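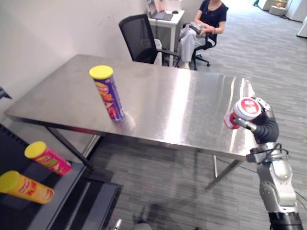
Figure 4. Steel table with a yellow-lidded snack can standing on it and a gripper holding a red and white cup-shaped container.

4. What People Do With a Place Name

Now to the part of the project I enjoyed most, which is reading what folks write under pictures of the shore. The earlier sections dealt with the posts themselves (how often they go up, what season, how long the text runs). In this section I look at the comments, and mostly at one small question: does it matter how exactly the blogger says where a photo was taken?

I should say up front that I love these blogs. I have been reading the Pindham one with my coffee for years, long before I thought of it as data, and I know that colors how I see things. When a post says "down at the landing this morning," I know which landing. A reader in another state doesn't, and that gap is pretty much what this section is about.

4.1 The posts and the comments

I took 80 posts from two local scenery blogs, one covering Pindham and the other covering Kavton, up the coast. Both are run by people who live in town year round and post nearly every day. Both use Grornia for hosting, and I was glad of that, as the comments export cleanly with their replies still attached to the right parent. Under the 80 posts there were 1459 comments, counting replies by the bloggers themselves. I left those in. The bloggers talk to their readers constantly, and taking them out made the threads read like somebody on the phone in the next room!

Every post went into one of two piles. Exact posts name a spot you could drive to: a beach, a landing, a pond with a sign. Loose posts give you a town, a stretch of water, or a feeling ("out on the marsh," "my favorite bench"). I went back and forth on the marsh ones. Pindham has a marsh that everybody calls the marsh, so is that a place name or isn't it? I ended up calling it loose, on the grounds that a stranger with a map couldn't find it from the post alone. A local reader would laugh at me, and has.

Sorting the comments was harder. A lot of them are just "Beautiful!" or a row of hearts, and there isn't much to be done with those. I kept them as their own group, greetings, and moved on. The others I sorted by what the commenter seemed to be up to: remembering, asking, correcting, planning a visit, or chatting with another commenter. Plenty of comments do more than one of these. Somebody will say how lovely the light is, recall a week with her grandparents, and then ask whether the clam place is still open, all in one breath. I let those count under each heading they earned, so the groups overlap and shouldn't be added up.

4.2 Exact posts bring corrections, loose posts bring stories

The clearest pattern, and the one I would bet on if you asked me at a party, is that loose posts pull in more remembering. When the blogger writes "low tide yesterday, so quiet," readers fill in the spot themselves. They say it looks like the place they learned to swim, or the place where the dog ran off with somebody's sandwich. Often they pick different beaches, under the same photo, and go on quite happily that way for a whole thread. I found that charming and also useful, as it tells me the picture was leaving room for them.

Exact posts work differently. Name the beach and people start checking you. Is that really the north end? Wasn't the fence on the other side? When did they move the stairs? The tone is friendly nearly always, but the thread turns toward getting things right. Kavton readers are especially keen on this. There's a long run under a post about the Kavton breakwater where the whole conversation is about which storm shifted the stones at the tip, and I learned more coastal history from it than from the pamphlet at the town hall.

Planning comments also lean toward exact posts, no surprise. If you know the name of the beach, you can ask about parking. People ask about parking more than they ask about anything else, including the sunrise. They ask about stickers, about the little lot by the church, about whether you can still pull over on the shoulder in the off season. I had a heading for "practical matters" in my first draft and folded it into planning when I saw it was all parking.

One thing I didn't expect was how the two kinds of post behave in May. That's when the summer people start getting restless at home, and you can see it in the threads. Under loose posts they say they are counting the days. Under exact posts they want to know whether the boardwalk has been put back and whether the water is open to shellfishing. Same people, quite often, a day apart. So I don't think we have two kinds of readers with two kinds of habits. I think the post sets the table and people sit down to whatever is on it.

4.3 Why a blogger might stay vague

I had guessed, going in, that loose posts were just lazy ones. It's early, it's cold, you've got your picture and you type whatever comes to mind. Some of them surely are. But the Pindham blogger brings the matter up in her own comments more than once, and she has reasons. She has seen a quiet cove get crowded after she named it. She has had nesting birds to think of. And she likes a bit of mystery, she says, because it gets people talking. I had read those replies many times for fun without noticing that they were a stated policy.

The Kavton blogger goes the other way and names everything, down to which end of the lot he stood in. He says readers who can't get around so well anymore want to know exactly where he was, so they can follow along in their heads. I find both of these convincing, which makes me a poor judge.

I ran my sorting past the readers' forum at Quintero, where people who follow shore blogs trade links and grumble about the ferry, and I asked whether the split between remembering and correcting sounded right to them. I was hoping for a quick yes. What I got was a good deal more thoughtful, and it changed how I wrote the rest of this section.

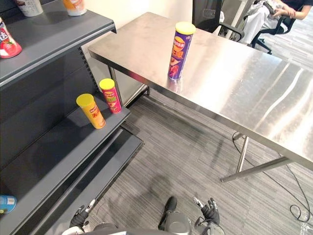

One forum member replied that I had the direction backward. Bloggers go vague when the picture is about weather or light, the member argued, and readers always get sentimental over weather and light, name or no name. Show the same people a fog bank with the beach spelled out underneath and they'll still tell you about their grandmother. Show them a parking lot with no name at all and they'll still fight over which lot it is.

That's a fair hit. So I went back and reread the posts with it in mind, pulling out the ones that were mainly sky, fog or sun and looking at those by themselves. Exact fog posts do get plenty of stories, so the forum member is on to something. The stories are different, though. With a name attached they stick to that beach, and they are shorter. Without a name they wander all over the coast and sometimes inland to a lake. I now think both things are going on at once, the subject nudging people toward memory and the name deciding how far they roam. I can't pull the two apart with the posts I have. To do that properly you'd want a blogger willing to post the same picture both ways to different readers, and neither of mine would hear of it (I asked, and was told very kindly that readers aren't mice).

4.4 Some cautions

Commenters are a chatty bunch and may not stand in for everybody who looks. Most people who open a sunrise photo say nothing at all. I have no idea what the silent ones do with a place name, and I'd love to know.

I also did all of the sorting myself. I redid a stack of it after a few weeks away and mostly agreed with my earlier self, apart from the line between asking and correcting. "Isn't that Kavton?" can be an honest question or a polite way of telling somebody they're wrong, and on some mornings I heard it one way and on some mornings the other. Where I couldn't settle it, I put the comment under asking, so the corrections in my tables are, if anything, a little low.

And then there's the marsh. If you count the marsh as an exact name, a good slice of Pindham's posts cross over to the other pile and the difference between piles shrinks. It doesn't go away. I've given the tables both ways in the appendix, so readers can pick whichever they like, and I would be happy to hear from anybody who lives near a marsh and has an opinion.

The next section takes up the replies between commenters, including the long-running friendships that seem to have started under pictures of Pindham harbor in winter.

Related items
Section 3: How Often, How Early, How Long: Posting Habits on Two Shore Blogs
Section 5: Neighbors in the Comments
Appendix B: Tables With the Marsh Counted Both Ways
Reading notes: Town Names and Nicknames Around Pindham and Kavton

Contact the author | Page updated Wednesday, February 5, 2025 | Copyright, all rights reserved | Back to top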